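Robots at Work: What Happens When a Machine Takes the Boring Part?

Hi! I'm Margarida, and I work at Grorkora, where we get orders ready to send out. Kids on our tours always ask me the same thing: "Did the robots take your job?" Nope! But they sure changed it, so let me tell you how.

When I started, I moved things from a belt into bins. Pick up, turn, put down. On a busy day I did that 3,000 times (my shoulders remember every one). Now we're teaching robot arms to do it, and we practice on a table first. We put down brown paper, stick on blue tape to make squares, and use easy stuff like a soft purple foam cube.

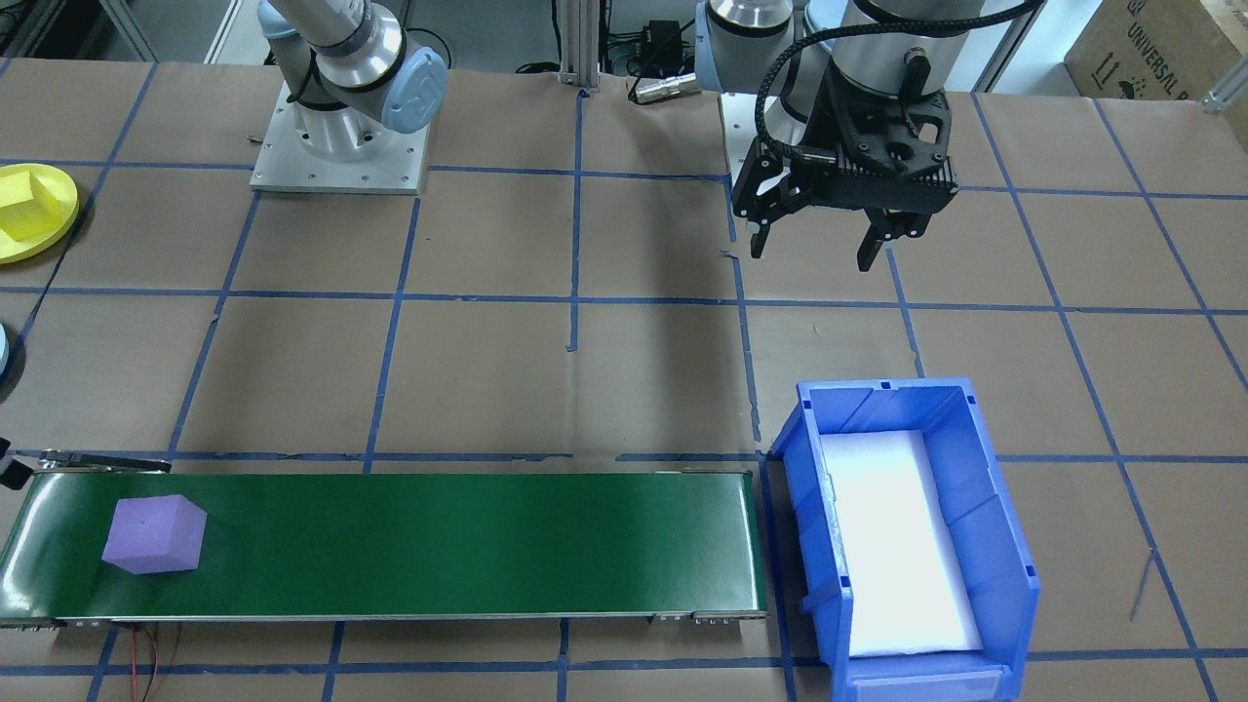 How does a robot grab something?

Your hand has five fingers. This kind of robot hand is called a gripper, and it gets by with two! They open wide, go down on both sides of a thing, and squeeze. The hard part is knowing how much. Squeeze an egg like a brick and, well, breakfast is over.

A robot also has to know where things are. You can find your cup while you're talking to a friend. A robot needs help, so we can put a small camera right by its gripper. From up there, a bin is a blue shape with white foam inside, and the belt is a big green stripe.
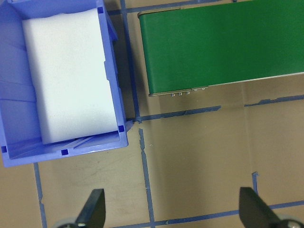
Grorkora Kids' Pages, from the Packing Team

So what do the people do now? Lots! My friend Jacqueline Pichon packed boxes here for years, and now she teaches the arms. She moves one a little at a time, saves each spot, and then plays the whole thing back. Her first try took 41 saved spots for one little move! She got it down to 5 and was so proud she bought us all donuts.

Some of it isn't so fun. A few people on our team liked the old way, chatting side by side at the belt, and they miss it. I do too, sometimes. Two of them moved over to our Hesmont building, where packing is still done by hand.

We use a thing called a teach pendant to talk to an arm. It has a touchscreen, plus a red button for stopping the robot fast. Learning where that button is comes before anything else!

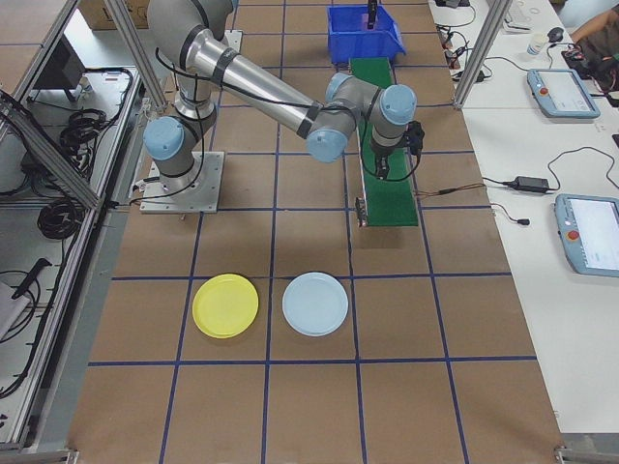
Try it at home: be the robot

Get a friend, a plate and a sock. Your friend is the robot and shuts their eyes. You can only say "left," "right," "forward," "back," "down," "open" and "close." Can you get the sock onto the plate? Then swap!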